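Fruit at Room Temperature

The regional fruit trade in Gestanitz has long advised households to refrigerate everything on arrival. A study published by the Liem Institute on October 11, 2023, suggests that the advice deserves a second look. Its authors followed 427 households in the Gestanitz district and recorded how fruit was stored, when it was eaten and how much was thrown away.

Citrus kept on a table was eaten sooner than citrus kept in a drawer, and less of it was wasted. Tomatoes showed a similar pattern. "Households eat what they see," said Ximena Ventura, who directed the study. "The drawer is where fruit is forgotten."
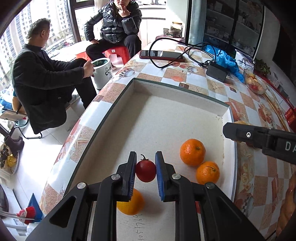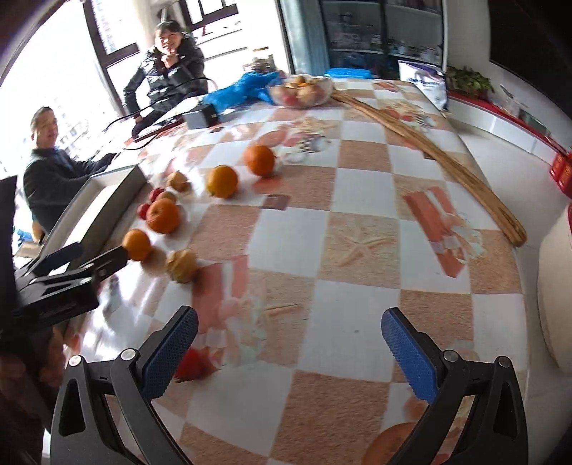

Oranges and mandarins keep for several days outside the refrigerator.

What Growers Say

The Stelesov cooperative, which represents 221 growers, has welcomed the findings with some caution. Its members pick tomatoes early for transport, and flavor continues to develop after delivery – provided the fruit is not chilled too soon. The cooperative intends to revise its printed guidance and will send the new text to 300 shops.

Berries and cut fruit remain a separate matter and should be refrigerated at once. A second phase of the study, covering up to 17 villages near Fleltov, will examine storage in unheated pantries during the winter months.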